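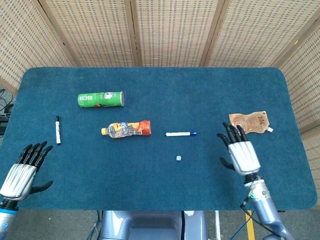

Clonow repair evenings are back, and they've found a bigger room

Anyone who missed the Clonow repair evenings over the summer can stop sulking, they're back! The sessions restart in September 2019 in the old school hall on Ospina Street, with twice as many benches as before and (at last) enough sockets for everybody who turns up with a toaster under one arm.

The evenings began in January in the back of the Bindell cycle shop, which was cosy in the way that a lift is cosy. People queued out of the door holding lamps. By the time the shop closed for its refit the menders had seen 200 broken things, and 116 of them went home working again, among them a sewing machine that had sat silent in a loft through three house moves and a radio that now gets every station except the one its owner wanted.

Maritza Bedoya started it all after a kettle of hers gave up a week past its guarantee. She took it apart on the kitchen floor, found one loose wire, and was so pleased with herself that she went next door and asked if they had anything broken too. They had a whole cupboard.

"I'm not trained in any of it," she told us. "I like finding out how a thing comes apart. Half the time it's fluff. You would not believe the fluff."

The new hall is a proper treat. It has tall windows down one side, a kitchen with a serving hatch and a floor that somebody has polished to a frankly dangerous shine. Electrical repairs will be by the stage, where the light is best, and clothes and soft toys will be by the hatch. Bikes stay near the doors, so please don't wheel them through the middle. Dougal Sutherland is bringing his full set of clock tools and would love a challenge, the older the better, though he asks that grandfather clocks be mentioned in advance as he needs to borrow a van.

There's a new darning corner as well, and we're very excited about this one. You sit down with your own jumper and a needle and get shown how, start to finish. The first few darns always look like a spider has had a bad day. By the third elbow you'll be telling strangers about it on the bus, and you'll have begun eyeing up your socks.

Costs are the same as before: nothing to come in, and a jar by the door if you'd like to chip in for solder, thread and tea. The jar did wonderfully earlier in the year, taking 484 pounds in all, and that money has bought two good soldering irons, a tester for plugs and leads, and a box of buttons so large that it needs two people to lift it. Privico, the hardware shop on the corner, has also offered fuses and screws at cost price.

There are places for 64 people each evening and the list at Privico fills up fast, so put your name down early. One item each to begin with, please, and a second if the benches are quiet later on. Bring the lead, the lid, the remote or whatever else goes with it, and any bits that have dropped off, however small (a jam jar is ideal). Microwaves can't be mended at the hall, and neither can anything that runs on petrol.

If you'd like to help but can't tell one end of a screwdriver from the other, the kitchen still needs people who can make tea and cut cake. Maritza's ginger loaf will be there on the first night. Doors open at half past six, and the benches close at nine.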